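About Plolard

Hi! I started Plolard with a question that still bugs me: can a robot learn a chore from a person just doing it, gripper in hand? Our method, Gorby, learned from 2127 short demos, and with only 200 of them it already managed most rigid things.
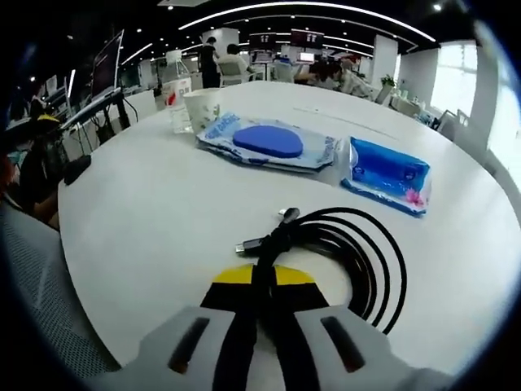 Cables are my favorite headache. They bend a new way on every try, so a coiled one held in the yellow tips, loops sticking out to the side, teaches Gorby plenty (and me too!).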